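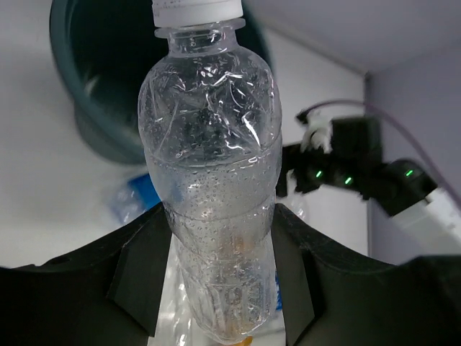
Visit Report: Bottle Sorting Cell at the Gurov Open Day
Automation Basics, December
Prepared by Araceli Toledo
Reading time: 2 min
Print | E-mail this page

1. Purpose

Our course required a written account of one automated process seen in operation. I attended the open day at Gurov, in Drarnarport, and chose the two-arm cell that handles empty drink bottles. The demonstration started at 2 p.m. and was run by a Gurov technician. The class text by Ametepe was used for terms.

2. Setup

The cell is a white table closed in by plain panels on three sides. One arm is mounted at each front corner, and each carries a black gripper with a purple cable running back along the arm. The target is a round teal bin placed toward the back wall. Bottles are laid out in front of and beside it, most of them clear, some with blue labels, one orange.
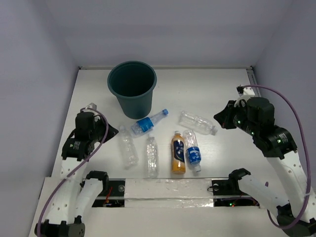 The task given to the cell is to move every bottle into the bin. Either arm may take any bottle it can reach, but only one arm may be over the bin at a time. According to the technician, the control software, named Flamier, had been trained on 3000 recorded picks. I did not see the training data and cannot comment on its quality.

3. Observations

I timed five runs with a phone. The average time per bottle was 19 seconds, measured from first contact to release. Most of that went to the approach - the closing of the fingers was short by comparison.

Clear bottles are the hard case. They have few edges a camera can rely on, and thin walls fold when squeezed, so the grip point shifts. The technician said grip force is kept low for that reason. Two bottles were dropped during my runs, both by the right arm, and both were picked up again without help.

4. Limits of this report

Stopwatch error is probably over half a second per reading. Bottle positions were set by hand and differed between runs, so the times should not be compared with each other. I asked for the gripper force setting and was told it would be sent by e-mail. It had not arrived when this report was handed in.

This site uses cookies. Accept | Settings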